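The heat pump and the neighbours
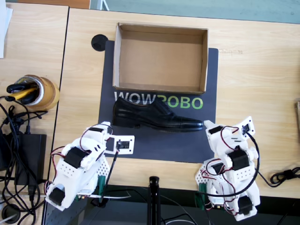 One shoe, one box, Sunday morning.

The heat pump has been in since March and I have become the sort of person who talks about flow temperatures at parties. I am invited to fewer parties.

We went with an Ivex, fitted by a firm out at Prarness who turned up when they said they would, which threw me completely. The old boiler came out in 2 days. The airing cupboard has been a building site ever since, but that part was my job, so let's move on.

What I hadn't expected was the paperwork. The grant form wanted the floor area of every room, including the landing, and then a second form wanted it again in a different order. I paid more than 2000 pounds over what the first quote said, most of it for radiators. Ours were apparently the size of biscuit tins.

Is it warm? Yes, in a dull sort of way. You never get that blast of heat when you come in from the rain, and the hall sits at the same temperature at breakfast as it does at bedtime. I missed the blast for a month or so. My wife didn't miss it at all and says I only liked standing in front of it.

Mio Kudo down the road in Calleck has had hers for 10 years and thinks the rest of us are adorable. Her advice was to set it and leave the thing alone. I have adjusted mine every evening this week — only by half a degree, and mostly back to where it was.

Next job is the loft hatch, where there's a draught you could fly a kite in. I've bought the foam strip. It's the wrong width.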